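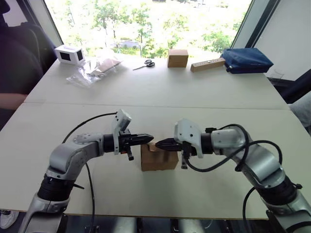
Last changed: Friday, 14:20, by Gönül Yalçınkaya

Ticket: Small carton, top flaps will not stay closed
Site: Urnovdale, packing table by the window
Item: Bendine small carton, brown
Status: Open, waiting on supplier
Priority: 3

Reported problem
Top flaps spring back up after folding. Reported by Ren on the morning shift. Affects the May delivery, 1,425 cartons. Older stock from Girko folds normally.

Checks done
Table: white top in two sections with a seam across it. Carton moved to the front section, clear of the seam. No change.
Fold order: short flaps first, then long flaps. Reversed the order on the next carton. Worse, the long flaps bind on the notches.
Score lines: compared with one Girko carton. The Bendine score is shallow on the long flaps and normal on the short ones.
Squareness: checked corner to corner with a steel rule. Difference is 2 mm, within tolerance.
Storage: pallet was against the outside wall. Moved nearly 990 cartons to the inner rack overnight and retested in the morning. Same result.

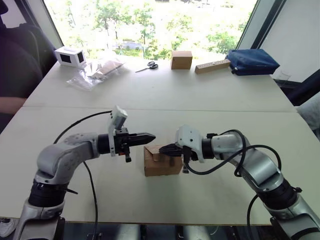 Fig. 2. Carton on the front table section.

Workaround
Pre-crease each long flap over the table edge before setting up the carton. Fold back fully once, release, then close as usual. Flaps stay down long enough to tape. Do not crease twice, the liner cracks.

If a flap still lifts, put the carton in the reject bin and write the bundle number on it. Do not double-tape. Receiving refuses double-taped cartons.

Next steps
Bendine asked for the score depth setting used on this run. No reply yet.
Ren to pull three cartons from the bottom of the pallet and repeat the fold test.
Use Girko stock for anything shipping before the reply comes in.

Note added 15:05
Bottom flaps checked as well. No fault found.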